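Checklist for gripper comparison, drive bay cell, Relldale site. Revision 4.

This list is to be filled before each comparison block and again when the gripper is changed. The comments under the points are mine, from the November block. Please add your own comments below mine and do not delete the old ones, also when they look wrong to you.

Grippers under comparison: Prernum linkage gripper (black, adaptive fingers) and Demden parallel gripper. The arm and the controller stay the same for both. The comments below are for the Prernum, except where Demden is written.

## A. Before power on

- [x] Emergency stop pressed and released, both buttons
- [x] Air line closed and tagged (electric grippers do not need it)
- [x] Floor mark around the arm is free
- [ ] Spare finger screws in the box

Comment: the spare screws were not in the box. The Prernum uses hex socket screws on all the finger links, and the Demden screws have another length. Please do not mix them. I ordered one more bag for each.

## B. Gripper mechanics

- [x] All link screws tight, checked by hand key
- [x] No play at the finger tips when closed on the gauge block
- [x] Cycle counter written down: 3,183
- [x] Wrist camera bracket tight, lens cleaned

Comment: the play is inside the limit, but on the left finger I feel a little more than on the right. I would check it again after the block and not wait for the monthly service. The wrist camera must see both finger plates and the part between them. If one plate is outside the view, turn the bracket before you calibrate, otherwise the calibration must be done two times.
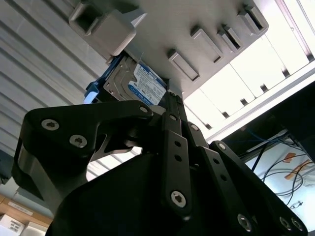 The cable check is done with the arm in the highest and in the lowest pose. Move at slow speed only, with one person at the stop button.

- [x] No cable touches the outer links in the high pose
- [x] No cable touches the outer links in the low pose
- [ ] Cable ties on joint 5 renewed

Comment: the ties on joint 5 are still good, I left them. Next person, please look again.

## C. Holding the drive and carrier

- [x] Finger force set to the low value for the plastic carrier
- [x] Carrier has no cracks at the tabs
- [x] Drive label readable, drive is marked as test part
- [x] Carrier does not turn in the fingers when pushed by hand

Comment: the last point is the most important for the comparison. The Prernum fingers close around the part and can pull it a few degrees to one side. The Demden holds it more straight, but it needs more space at both sides, and in the narrow bays this is a problem. Write the angle in the sheet for each grip, also when the insertion was good.

## D. Alignment at the slot

- [x] Mounting plate fixed, no movement by hand
- [x] Slot free of plastic dust
- [x] Approach speed limited for the last part of the path
- [x] Force limit active in the controller before contact

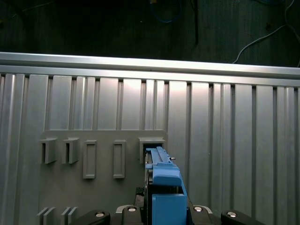

If the force limit stops the arm, do not press "continue" on the panel. Move back by hand guiding, look at the slot edge, and start the approach again from the safe pose. The "Major" fault level in the log is for this kind of stop. A "Minor" entry is only for a slow camera signal or a late reply from the controller.

- [x] Stops at Major level in this block: 2
- [x] Both stops written in the log with gripper name

Comment: both were with the Prernum and both at the same slot. I think the slot position was taught a little too low, and the gripper is not guilty. I taught it again before the Sunday run.

## E. Drive cage and computer case

- [x] Computer unplugged from mains
- [x] Case can not slide on the table
- [x] Side of the case open, panel stored away from the arm
- [x] Release tabs of the carrier can be reached by the fingers

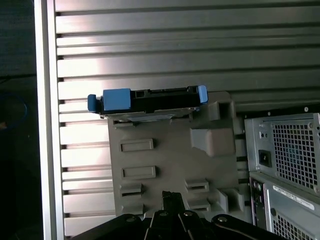 *Drive in its carrier at the top edge of the gray cage, wrist camera view.*

Comment: reflections from the ribbed metal are strong with the ceiling light on. For the camera comparison use the same light setting for both grippers and write it in the sheet. I used ceiling light on, side lamp off.

## F. Work near cables inside the case

- [x] Loose data and power cables identified before the arm goes in
- [x] Hand guiding mode selected when a person works at the case
- [x] No hand between the fingers at any time
- [ ] Second person present for the full block

Comment: the second person was called away for a short time. I stopped the arm and waited - this is the correct way, please do the same. Light blue cables are easy for the camera to find. The black ones get lost against the black links, so give them a colored mark before the test.

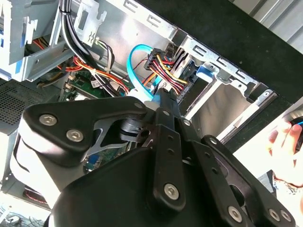 ## G. After the block

- [x] Arm in park pose, gripper open
- [x] Screws checked again with hand key
- [x] Camera files copied to the Relldale folder, gripper name in the folder name
- [ ] Left finger play measured again

Comment: the gauge block was in use at the other cell, so the last point is open. It must be closed before the gripper is changed to the Demden.

Result for the block: released with open points (B spare screws, F second person, G finger play).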